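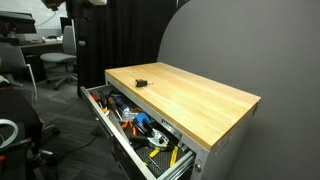

Setting up the tool drawer station for an open day

This page covers the drawer station we run at the Sirkeck open day: one robot arm, one tool chest, one loose screwdriver to be put away in the top drawer. It assumes the arm is mounted, calibrated and running Fluvo. For arm installation, see the Arby setup page.

What you need

– Tool chest with a wood top and a full-extension top drawer
– Hand tools to fill the drawer: screwdrivers, pliers, wire cutters, one clamp
– One stubby screwdriver with a black-and-yellow handle
– Foam drawer liner
– Black curtain and one partition
– Masking tape and a tape measure
– Arby controller with the Ha grasp module loaded

Step 1. Place the chest

Set the chest at an angle to the walkway so visitors can see into the open drawer. Measure from the arm base to the nearest corner of the wood top. We use 759 mm. Anything shorter and the elbow folds too tightly when the gripper goes down into the drawer.

Mark the chest corners on the carpet with tape. Lean on the chest, pull the drawer out and push it back a few times, then check the corners against the tape again. If the chest has moved, fix the footing before going on.

Step 2. Hang the background

Put the curtain behind the chest and the partition along one side. A plain background keeps people at their desks out of most of the camera view. Office chairs get rolled around during the day, so check the view again at lunch.

Step 3. Fill the drawer

Cut the liner to the drawer floor and press it flat. Put the tools in without sorting them. The point of the station is placement into a cluttered drawer, and a tidy one makes the task look easier than it is. Mixed handle colors help the audience follow which tool is which from a few feet back.

Leave some liner showing at the end nearest the lock. Ha looks for open floor first and falls back to placing on top of other tools if it finds none. The fallback works, but a screwdriver set down on crossed handles tends to roll.

Keep all handles below the drawer wall. A handle sticking up will catch on the cabinet when the drawer is closed at the end of the run.

Step 4. Teach the drawer position

Pull the drawer fully open by hand. In Fluvo, open the fixture page and select Drawer, then Open Limit. Jog the arm to touch each front corner of the drawer and save both points. Close the drawer, select Closed Limit and repeat.

Do not type in the travel from the slide data sheet. Slides wear, and the taught value is the one that matters.

Step 5. Place the screwdriver and run

Lay the stubby screwdriver on its side on the wood top, toward the back. Clear everything else off. Start the cycle at 48 percent speed with the audience behind the line. One cycle should finish in under a minute at that setting.

Run 5 clean cycles before the doors open at 10 a.m. If one fails, restart the count.

Step 6. During the demonstration

Let a visitor choose the starting angle of the screwdriver, but have the operator put it down. Pause the arm before reaching over the chest – the hold button on the pendant, not the software pause. After every 14 cycles, spread the tools out again, as they drift toward the middle of the drawer.

Common faults

Grasp rejected: the handle is too close to the back edge. Move it toward the middle of the top.

Drawer not found: the drawer is not fully extended. Pull it to the stop and retry.

Place height error: the tools are stacked too high. Take out the clamp first.

Network dropout: check the cables on the floor near the chest. Reseat both ends, then tape them down along the full run.

Shutdown

Return the arm to its park position, close the drawer and lock the chest. Save the fixture file under the name of the event. The taught points can be reused if the tape marks are still on the carpet, but run step 4 again if the chest has been moved at all.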